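Ticket 291: arm stops short of the keys on the desk task
Opened by: Mei-kuen Yen
Opened: 01/02/2022
Project: Skestholm (home build, simulator and real arm)
Status: open

The arm is meant to pick up a bunch of keys from a desk and drop them in a tray. On the bench it manages this most of the time. In the simulator, with the same controller settings, it comes down towards the keys, slows, and stops before the fingers close. There is no error on the console. The log just ends with "goal held" and the episode runs out at step 3000.

I have tried a lower approach speed and a wider finger opening. Neither made any difference. Room file is the one Ismael put up, unchanged. The keys are lying on the green desk near the monitor stand, with the small white upright thing to the left of them.
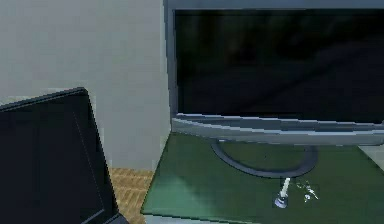
Category: Simulation / collision shapes

Moved here from Controller by Chih-ming Ng.

The controller looks fine to me. I replayed the log with the desk items removed one at a time. With the monitor gone, the arm gets to the keys and closes. With the monitor back, it stops again. The planner is using a simple hull for the stand, so the open middle of the ring is filled in and the hull spreads forward over the near part of the desk. The keys are close to the near curve of the base, so the planner thinks the fingers would touch.

Steps to repeat:
1. Load the room with the default seed.
2. Turn on "show hulls" in the viewer.
3. Send the arm to the keys and let it run.
4. Look at the contact list when it stops. The stand should be listed against the left finger.

Mei-kuen, please try splitting the stand into several smaller hulls. The setting is in the object file and not the room file. Save it under a new name so we can go back.

Update from Mei-kuen Yen

Split the stand as suggested. The arm now reaches the keys and the fingers close on them. Then it lifts, turns left and stops at step 3086 (I had raised the limit). Contact list names the wall, which makes no sense, as there is a clear gap between the desk and the wall on that side. I moved the view round to check the room on the left, as far back as the metal shelving and the blue box on it, and found nothing standing in the way of the turn.

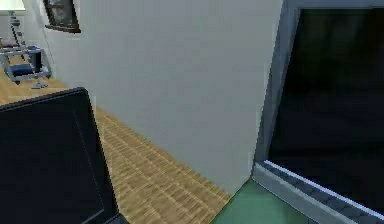
Tsz-kin Ho: Check the scale on the wall before you look for anything in the path. I had the same stop in March on the Boklow room. The visible wall was right but its collision shape had been exported thicker, and you only see that with hulls on. Set the thickness by hand and reload. If it still stops after that, post the contact list again with the distances.

Mei-kuen Yen: Will do. Hulls were off when I looked. I'll leave the limit above 3000 for now and run it again with the wall fixed and the stand as it is.

Status changed to: waiting for test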